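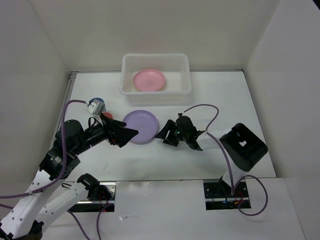
Skoden Plate Library Opens in Grumcombe This May

GRUMCOMBE. I have wanted to write this press release for two years, so forgive me if I gush a little. My shop, Skoden, is opening a plate library! You borrow dishes for your party, you bring them back, and you never buy another sleeve of paper plates unless you really want to.

We have 773 plates on the shelves (plus bowls, which I'm still sorting), nearly all of them from estate sales and one very generous diner over in Sowerby that closed its doors last fall. Colors are all over the place. I like them mixed, but if you want a matching set for a baby shower, call me early and I'll pull one together.

A membership is $12 a year and lets you take up to 411 pieces at a time, which happens to be what fits in my van. Pickup is at the old Maser building, side door, next to the bike rack. Scrape the plates before you return them, please. We run everything through the dishwasher again on our end.

Broken something? Tell me and we'll move on. I've dropped plenty myself.

Opening day is a Sunday, doors at 10 a.m., with coffee and a potluck lunch served on library plates, of course. Bring a dish to share and a chair if you have one. Parking is free on the street, though the hill side fills up fast after church.

Media contact: Nesma Berrada, owner, Skoden. Stop by the shop any weekday afternoon, I'm usually in the back and happy to talk.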